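About Gimstead School

Who We Are

Gimstead School is an independent day school for students in kindergarten through grade 12. It enrolls 400 students on a single campus at the edge of town, within walking distance of the public library and the river path. The school is governed by a board of trustees, accredited at every grade level, and open to families of all faiths and backgrounds.

Students at Gimstead follow a full course of study in English, mathematics, history, science, world languages, music and the visual arts. The school is divided into a Lower School (kindergarten to grade 5), a Middle School (grades 6 to 8) and an Upper School (grades 9 to 12). Each division has its own head, its own daily schedule and its own building, although the dining hall, the gymnasium and the Atanasov Library are shared by all.

Our Mission

Gimstead School teaches young people to read closely, write clearly and reason with care. We expect our students to work hard, to treat one another with courtesy, and to leave the school able to manage their own time and their own learning. This statement was adopted by the trustees when the school opened its Upper School and has been changed only once, when the word "courtesy" was put in place of "respect." The change was debated at length and the minutes of that meeting may be read in the library.

Our History

The school began as a reading room. A small group of parents rented the upper floor of the old Clenance feed store and hired one teacher, who taught children of several ages together at two long tables. The arrangement was meant to last a single winter. By the following June there were enough families to support a second teacher, and the parents applied for a charter.

The present campus was bought in two parts. The lower field and the brick house that is now the admissions office came first. The hill, where the Upper School stands, was added later and was for some time used only for sledding and for the spring field day. The brick house still has its original front stairs, which are steep, and visitors who prefer a level entrance are asked to use the door on the garden side.

The Atanasov Library takes its name from the family that gave the land beneath it. The gift came with the condition that the building remain open to students until six o'clock on every school day, and the school has kept to those hours. The library also houses the school archive, which includes class photographs, concert programs and a nearly complete run of the student newspaper. The archive would be glad to hear from any former student who holds copies from the newspaper's first two years.

How We Teach

Classes at Gimstead are small, with an average of 13 students in the Lower School. Teachers know their students well and write full reports on each child twice a year. Letter grades are introduced in grade 6. Before that point, families receive written comments only, together with samples of the child's work.

Reading is at the center of the Lower School day. Each morning begins with 40 minutes of quiet reading, for which students choose their own books, and each afternoon closes with a chapter read aloud by the teacher. Handwriting is taught in every year through grade 4. Mathematics is taught in mixed groups, and students move between groups during the year as they are ready to do so. 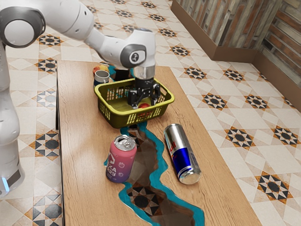 In the Middle School, students meet a separate teacher for each subject for the first time. The change can be a large one, and every student in grades 6 to 8 is assigned an adviser who meets with a group of seven each morning. Advisers help with the practical side of school life - keeping a planner, preparing for a test, asking a teacher for help - and serve as the first point of contact for families.

Upper School students complete four years of English and mathematics, three years of history, three years of science and three years of a single language other than English. Spanish, French and Latin are offered. In the final year each student writes a long essay on a subject of his or her own choosing, under the guidance of a faculty member, and presents it in the library to an audience of teachers, classmates and family. Recent essays have dealt with the county's covered bridges, the translation of hymns, and the history of the school lunch.

The Wikis

One tradition particular to the school is a shared set of reference pages known as the Wikis. Each grade from 5 upward writes and maintains its own collection, covering local history, plants and birds of the campus, and the books read that year. Pages are handed down from one class to the next. A new class may correct, extend or shorten what it has received, but it must give a source for every change. The work is slow and some pages are better than others. Teachers have found that students who have once had to defend a sentence before their classmates write the next one with more care.

Beyond the Classroom

All students take part in music through grade 8, either in a choir or in one of the two orchestras. Concerts are held in the gymnasium in the winter and outdoors in the spring, weather permitting. The school fields teams in soccer, cross-country, basketball, softball and tennis. No student who attends practice faithfully is turned away from a Middle School team.

Lunch is prepared on campus and is included in tuition. Students of all ages eat at mixed tables, with older students serving the younger ones. Seating changes at the start of each term. Families with questions about allergies or special diets should write to the kitchen office before the first day of school.

Each grade also gives time to the town. The Lower School tends the flower beds outside the public library, the Middle School assists at the spring book sale, and Upper School students tutor younger children after school hours.

Leadership

Nataša Dimitriou is Head of School. She joined the faculty as a teacher of Latin and history, later served as Head of the Upper School, and continues to teach one section of first-year Latin. Ms. Dimitriou holds open office hours each week during term. Families do not need an appointment, although a note to the front office in advance is appreciated.

The board of trustees has 13 members, elected to terms of three years. Two seats are held for former students and two for parents of current students. The board meets 7 times in each school year, and a summary of each meeting is sent to all families.

Tuition and Financial Aid

The trustees set tuition each winter for the year to follow. Aid is awarded on the basis of need alone, and applying for it has no bearing on an admission decision. Families are encouraged to apply even if they are uncertain whether they will qualify. All information given to the aid office is held in confidence.

Looking Ahead

The school's present plan calls for the repair of the gymnasium roof, a second music room, and a larger fund for financial aid. The plan also sets aside a sum for the care of the trees on the hill, several of which were planted by early classes. A time capsule placed beneath the library steps is to be opened in 2075, and its contents are listed in a sealed envelope kept in the archive.

Visiting the School

Families considering Gimstead are welcome to tour the campus while classes are in session. Tours begin at the brick house and last one hour. Children applying for grade 3 and above are invited to return for a full day with a class of their own age - lunch is provided. To arrange a visit, please contact the admissions office by telephone or by letter. Parking is available in the lower lot beside the field.

Page last reviewed 2023-10-09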